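Drandale River Water Survey
Progress report to the Bunnag Fund, second period

Since our last report the work has gone mostly as we planned. We now take samples at 18 places between the old mill at Brullness and the river mouth. The mill was built in 1839, and the ground near it still holds a lot of metal from that time, so we visit this part more often than the others.

The high water in March was a difficulty for us. Two sampling places could not be reached on foot, and we lost the samples for that month. We have moved both places a little upstream, where the bank is firm, and the landowner has given written permission.

Lead is still higher below the mill than above it. Nitrate was lower than in the first period, but we would like to see one more autumn before we say anything about the reason.

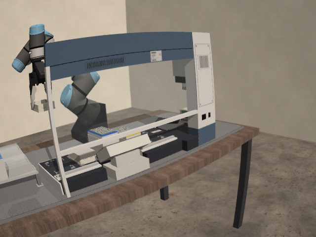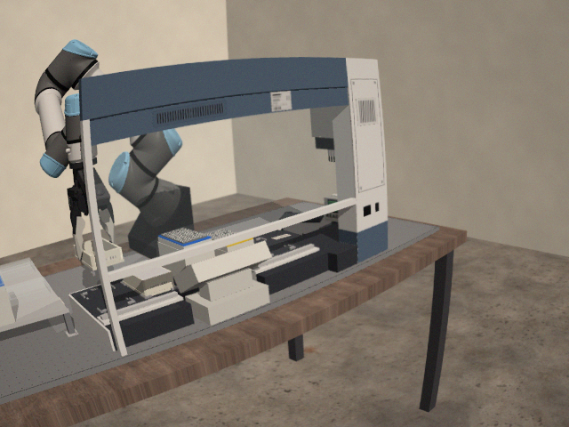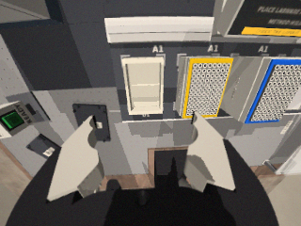

Laboratory workstation, three computer-rendered views.

The spending is within the budget. Travel cost more than we expected, and bottles cost less. We ask for your agreement to move the difference from one line to the other.

The school in Funlow has asked for a second river day for its pupils. The first one had around 50 visitors and the weather was kind to us. We have said yes for the spring.

In the next period we will finish the map of the lower river and send the draft to you for comments. The new boots and the spare depth meter are already ordered.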